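Altton Skutent Desktop Speakers (pair)

$208 | In stock | Ships in 5 business days

Okay, so I've been selling small speakers long enough to get a bit bored by them, and then Sadao Amano at Altton sent me a set of these to try and I kept them on my desk all through August. They sound big! I don't mean shake-the-neighbors big (for that you want the Haslam sub further down the page), just full and warm, with voices that sit right in the middle where they belong.

The Skutent is a powered pair, so there's no separate amp to buy. The right speaker has the volume knob, the power switch and all the inputs, and a cable runs over to the left one. You get Bluetooth, USB and a plain old 3.5mm jack, and I use the jack most because my music player is ancient and I love it.

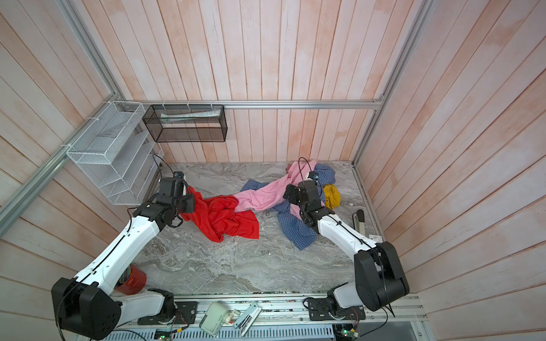
The cable between the two speakers is long enough for a wide desk, and it unplugs at both ends, so you can swap in a longer one if you need to. I did. My left speaker lives on a bookshelf now and it's perfectly happy there.

A few things I'd want to know before buying:

The Bluetooth takes a second or two to wake up, so the first note of a song sometimes goes missing. The power light is blue and pretty bright at night (I put a sticker over mine). And the bass is set a little high out of the box. Turn the small dial on the back down a notch and it tightens right up. 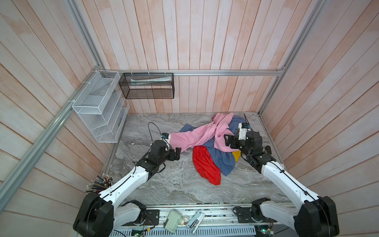

Pink and white planks, with wire-mesh storage on the left.

My friend Chie Yagi borrowed the pair for a weekend and plays a lot more piano music than I do. She liked them best with the bass all the way down and the speakers turned in toward her chair. I tried it her way and yeah, she's right, for piano it's lovely. For podcasts I turn it back up.

What comes with it: two speakers, the power supply, the speaker cable, a USB cable, a 3.5mm cable and stick-on rubber feet. There's no remote. I asked Altton about that and they said maybe on the next version, so we'll see. 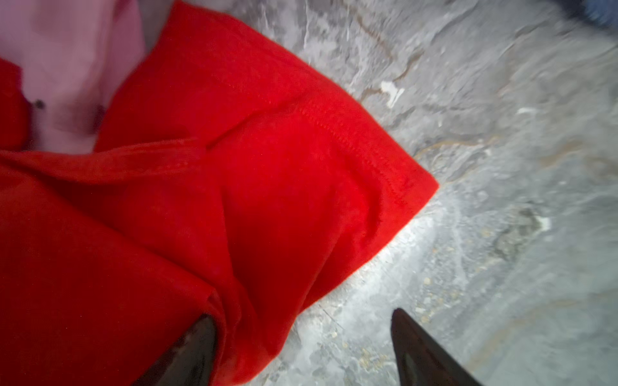
Photo: Stevside

If you'd like the low end filled in, I sell the pair with the Haslam sub for $327. It plugs into the sub out on the right speaker and has its own volume knob, so you can keep it polite after 10 p.m.

Color choices are black or cream. Cream usually sells out first, but I've got both right now. Returns are fine within 30 days, just keep the box please!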